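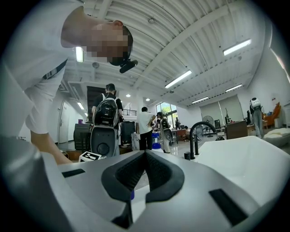
Rundent Junior Gridiron Program - progress report to Avau

Last updated: March
Reading time: 2 minutes

This report covers the second stage of the grant, from the end of the summer holidays until the first practice games. I wrote it together with Dayana Flores, who is head coach of both teams.

Players

We have 80 players registered, and 40 of them did not play any football before this season. In the application we promised two teams, under 14 and under 17, and both are now training. The under 17 group is strong in numbers but thin at offensive line. Dayana moved two linebackers there and they are learning the position with patience. The flag group for girls has started too, with 11 players. It is smaller than we hoped, and I will come back to this below.

Equipment

The helmets and shoulder pads were ordered from Smits. The helmets arrived on time. The shoulder pads came in two deliveries and the second one had wrong sizes, so the younger team practised without contact for longer than planned. Smits exchanged them and did not charge us for the freight. The tackling dummies are not bought yet - we are still using the old ones from the Gedirar club, who were generous to lend them.

Training and games

Each team trains 2 evenings per week, starting at 6 pm. Gedirar came to us for a practice game in the under 17 age group. We lost, mostly from fumbled snaps, but the defence held them well in the second half. The under 14 team will play its first game when all coaches have finished the tackling course. One coach still has the final part to do.

Money

Spending is inside the budget except for field lights, where the council hire fee went up after we applied. We would like to move the unspent travel money to this line and ask for your agreement in writing.

Next stage

For the flag group we will visit the two high schools near the oval and offer a free session at each one. We will also buy the dummies and choose captains.

Zerrin Dağdelen
Program coordinator

3 shares · 0 comments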